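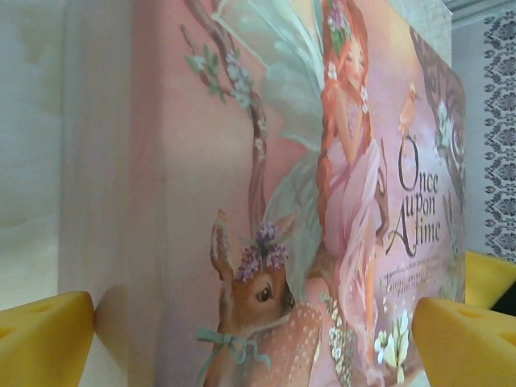 Hardcover, pink spine, fairy and fawn on the front.

Thursday, January 30, 2020
Shop notebook, back bench

Freehub noise on the Griro rear wheel, continued. Started 8:40, bench heater on, tea made, low expectations.

Recap for anyone picking this up cold. Customer wheel, 29 inch, 32 spokes, Griro hub, six pawls in two sets of three. The complaint is a skip under load in the two biggest cogs, worse when standing. The customer says it started after a ride in the rain. Everybody's trouble starts after a ride in the rain, so I wrote that down and gave it no weight.

Trudy Stubbs had it on Tuesday and thinks the grease is too thick and the pawls are slow to come up. She could be right. My objection is that a slow pawl should slip at the start of the stroke, right when the engagement happens, and the customer swears it goes in the middle. But customers are poor witnesses and so am I when I'm out of breath, so call it even.

Pulled the axle. The end caps came off by hand, a bit looser than I like. Freehub body slid off with no fight. Grease inside is the green Bastos stuff, which the bottle claims is good for 3000 miles between services. I would love to know who rode that and where. No date on the last service. Our own service tag on the spoke says only "hub done" with no initials. Please stop doing that, whoever you are.

Pawls under the loupe: four look fine. One has a rounded nose, not badly. One has a small shiny flat on the back side where it sits in the pocket. Springs all present. Two of them feel weaker than the others but I was pressing them with a toothpick, so make of that what you like.

Ratchet ring in the hub shell: no chipped teeth. Some polishing on the drive faces, even all the way round. I wiped it out with a rag and alcohol and looked again with the headlamp in case the grease was hiding something. It wasn't.

Cleaned everything. Put it back with light oil only, no grease, to give Trudy's idea a fair shot. Loud as a playing card in the spokes. Mounted it on the shop hardtail and rode the alley hill, standing, biggest cog, eleven tries. One skip, on try seven. I count that as one skip and no conclusion. A single skip in eleven tells me the problem is still there. It doesn't tell me whether oil made it better, and I have no number for how often it skipped before because neither of us wrote one down. My fault as much as hers.

Now the part I'm annoyed about. The cassette.

It's a Fikeo wide range, and the customer said it was new. Chain checker says the chain is barely worn. But the second biggest cog has a hook on about a third of the teeth, and a new cassette doesn't look like that. Either "new" means new to him, or he ran a dead chain on it for a season and then replaced only the chain. A skip in the middle of the stroke with a fresh chain on a tired cog is the oldest story in the building. I should have looked at this first. We both went straight into the hub because the hub is the expensive bit and somebody on a forum said Griro hubs skip.

Against that: the big cog looks good, and my one skip this morning was in the big cog. So the cassette doesn't explain everything. Could be two problems. I don't like two problems. Usually when I think I have two I have one and a mistake.

Swapped the whole cassette for the take-off from the Gallow demo bike, same range, known decent. Same chain. Same hill. Twenty tries this time, ten in each of the two big cogs. No skips. Nice, but twenty clean tries after one in eleven is not much to lean on. I'd want forty and a heavier rider. Trudy's nephew is heavier, if she can get him in.

Also checked:
Hanger. Out by a little at the bottom, fixed it, and yes, I know I have now changed two things between tests. It was bugging me. The twenty tries were after the hanger. Noted so nobody quotes me.
B screw. Way too far in. Left it alone for now, for the reason just given.
Freehub body play. A little side to side wiggle. Trudy calls it normal for these. I don't have a new one here to compare, so I can't say.
Bearings. Drive side inner is gritty. The others turn fine.

Parts price, so I stop looking it up. Pawl and spring set is 117 from the distributor, which seems like a joke for six bits of metal and some wire. I'm not ordering it on what I have. The bearing is cheap and I'll do that regardless. Job ticket is 3322 if anyone needs to find the wheel.

The distributor's tech guy told me on the phone that the old pawls were "a known thing" and the new ones fix it. I asked for the bulletin. He said he'd send it. I've heard that before, and he is also the man selling the pawls.

To do:
Press the new bearing when it shows up, probably first week of February.
Customer's cassette back on, hanger straight, oil only, forty tries, write down every one.
Then grease back in, forty more, same cassette.
Call the customer and ask how old the cassette is, and ask it in a way that doesn't sound like I'm calling him a liar.
Trudy: please don't regrease it before I've done the first forty.

Wheel is on the second hook with a red tie on the valve. Pawls I marked with paint pen, one dot for the rounded nose, two for the one with the flat. If the dots have rubbed off by next week, they are in the order they came out, clockwise from the keyed slot, I think. Should have drawn it.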